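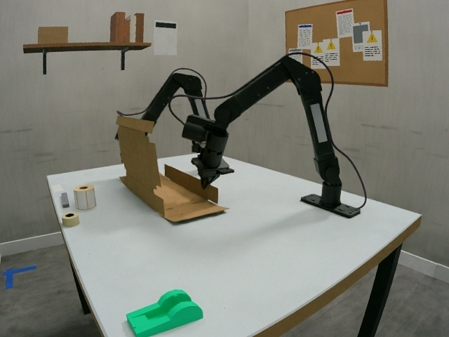
Poste de pliage simulé, deux bras et carton ouvert sur la table.

Projet étudiant Nedon : rapport d'avancement n° 2
À l'attention de la fondation Velier
29 juin 2018

Objet du projet
Le club de robotique de l'école Sobczak prépare l'épreuve de pliage du concours Faltow. L'équipe doit faire monter une boîte en carton par deux bras fixés sur une même table, d'abord en simulation, puis sur le matériel fourni par les organisateurs. Ce rapport couvre le travail réalisé depuis le versement de la subvention de 3007 euros.

Simulation
Le modèle du poste est terminé. Il comprend la table, les deux bras, le carton et quelques objets courants d'atelier, dont des rouleaux et un objet vert, que les trajectoires doivent éviter. Les murs et le sol ont reçu des textures irrégulières, car le règlement prévoit que le décor de l'épreuve ne sera pas neutre.

Le carton nous a pris plus de temps que prévu. La première version traitait chaque panneau comme une plaque rigide reliée aux autres par une charnière libre, et les rabats retombaient d'un coup. Les plis ont maintenant une raideur réglable. Les valeurs ont été choisies à la main, en comparant avec des chutes de carton pliées sur un coin de bureau. Cette méthode reste approximative et devra être reprise. 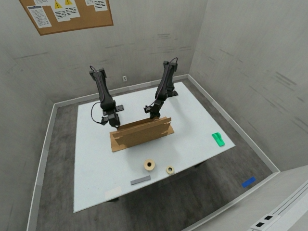
Lucyna Gajewski estime que le réglage des plis a été lancé trop tôt et qu'il aurait fallu commencer par mesurer un carton du concours, même abîmé. Elle demande que la mesure soit faite avant toute nouvelle modification du modèle. L'équipe a retenu cette demande et l'a inscrite en tête du programme d'août.

Commande des bras
Chaque bras suit pour le moment une suite de points de passage enregistrés. Un arbitre logiciel, écrit par Mircea Ghiță, bloque l'un des bras lorsque les deux demandent la même zone au-dessus du carton. Le blocage est sûr mais lent : un bras attend parfois alors que l'autre a déjà dégagé la zone. La fermeture des rabats latéraux n'est pas encore fiable. Quand le panneau est saisi trop près de l'encoche, il pivote entre les doigts et la séquence doit être reprise au début.

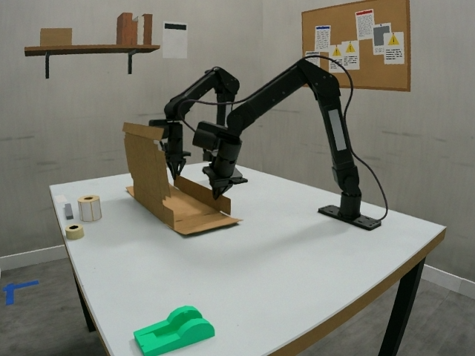

Le club pourra-t-il passer au matériel réel à la rentrée ?
Le passage est maintenu, mais il dépendra de la mesure des plis et d'une séquence complète exécutée en simulation sans intervention.

Le code de commande a été séparé du simulateur pour préparer cette étape. Les mêmes fichiers de trajectoires doivent servir dans les deux cas, avec un fichier de calibration propre à chaque poste. Il manque encore la gestion de l'arrêt d'urgence, qui sera écrite lorsque nous aurons reçu la documentation électrique.

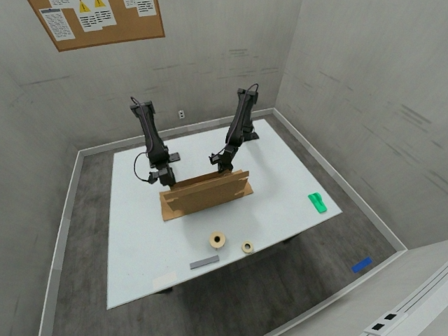
Cette documentation a été demandée aux organisateurs et relancée une fois. En attendant, l'arrêt est simulé par une simple coupure des consignes, ce qui ne préjuge pas du comportement des freins.

Budget
Une dépense de 265 euros a été engagée pour du carton et de l'outillage de découpe. Le reste de la subvention est réservé au poste réel et au déplacement. Nous ne demandons pas de rallonge.

Suite prévue
Août : mesure des plis, révision de l'arbitre, reprise de la saisie des rabats. Le rapport suivant sera envoyé après ces travaux, avec les fichiers de trajectoires en annexe.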